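# The Stone Sellers of Gumen

In Gumen the day begins with water. Before six in the morning the men of the lower yards open their hoses and wash the slabs, so that a buyer can see the true color of the stone. A dry slab tells very little. A wet one shows every vein, and also every crack.

I came here in January, when the road from Stullance is half closed by snow and the price is lower. The town has 574 inhabitants and 26 yards. Most of them sell brown marble, which was out of fashion for a long time and is now again wanted for kitchens and hotel bathrooms. 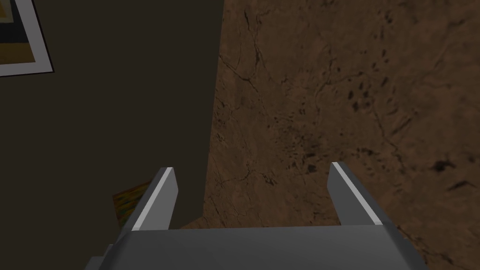

The older sellers do not trust this new interest. They remember when the hotels asked only for white, and a good brown slab stood outside for years. One of them keeps such a slab behind his office. He was once offered 1,000 for it and he refused – today he would accept, he told me, but the buyer did not return.

In the afternoon the trucks leave for the port at Flaltero. The drivers tie each load twice, drink their tea standing, and go down before the road freezes again.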